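뉴스 > 기업·기술 > 로봇 > 현장 소식

Diteck, 롤 블라인드 작업 시연 기록 시작

실내 로봇을 개발하는 Diteck은 2022년 4월부터 사람이 손으로 보여 주는 집안 작업의 기록을 시작하였다고 밝혔다. 첫 번째 과제는 창문의 롤 블라인드를 줄로 올리고 내리는 일이다. 시연자는 양손에 집게 모양의 그리퍼를 하나씩 들고 작업을 하며, 로봇의 팔은 이 단계에서 사용하지 않는다.

회사는 지금까지 시연 526건을 모았다. 그중에서 145건은 줄을 놓치거나 순서가 틀려서 다시 검토하고 있다. 과제를 준비한 나탈리아 트른카 연구원은 "문을 여는 작업보다 블라인드 줄이 더 어렵습니다. 줄은 가볍고, 그리퍼가 조금만 닿아도 옆으로 도망갑니다"라고 설명하였다.
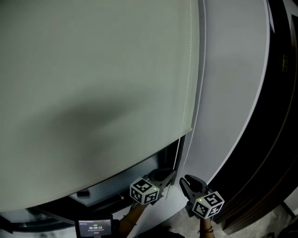
최종 수정: 5월 11일 16:20

양쪽 그리퍼에는 검은 사각 무늬가 있는 흰색 정육면체가 붙어 있다. 이 무늬로 그리퍼의 위치와 방향을 계산하고, 계산된 움직임을 나중에 로봇의 팔에 맞게 바꾼다. 구슬 줄을 잡을 때에는 한쪽 그리퍼를 줄에 가까이 대고 다른 쪽은 벌린 상태로 기다리는 방법이 많이 쓰인다. 시연자는 작은 화면에서 시간을 확인할 수 있다.

회사는 처음에 원격 조종을 사용하였다. 조종하는 사람이 다른 방에서 화면을 보고 로봇의 팔을 움직이는 방식이었다. 그러나 이 방식에서는 줄이 팽팽한지 느슨한지를 손으로 느낄 수 없었고, 한 번의 시연에 시간이 많이 걸렸다. 이고르 토트 개발팀장은 원격 조종을 완전히 그만둔 것은 아니라고 말하였다. 무거운 물건을 옮기는 과제에서는 계속 원격 조종으로 시연을 만들고 있으며, 그 기록은 160건이다.

시연자는 작업을 시작하기 전에 하루의 교육을 받는다. 교육에서는 빠르게 하는 것보다 같은 속도로 하는 것을 먼저 배운다. 오바이둘 문시 교육 담당은 "처음 오신 분들은 평소 습관대로 손목을 많이 돌립니다. 로봇의 손목은 그렇게 많이 돌아가지 않기 때문에 동작을 고쳐 드려야 합니다"라고 하였다. 잘못된 동작이 들어간 기록도 바로 지우지 않고, 이유를 적어서 따로 보관한다.

블라인드 과제의 목표는 모두 1,268건이다. 회사는 줄의 굵기와 창문의 높이가 다른 장소를 더 찾고 있으며, 협력사인 Villance의 사무실에서도 시연을 진행하기로 하였다. 다음 과제는 커튼과 서랍이다. 커튼 과제의 순서와 평가 기준은 타티아나 시코라 연구원이 작성하고 있다.

학습한 동작을 실제의 로봇에서 시험하는 날짜는 아직 정해지지 않았다. 시연 참여에 대한 문의는 Diteck 개발팀에서 받는다.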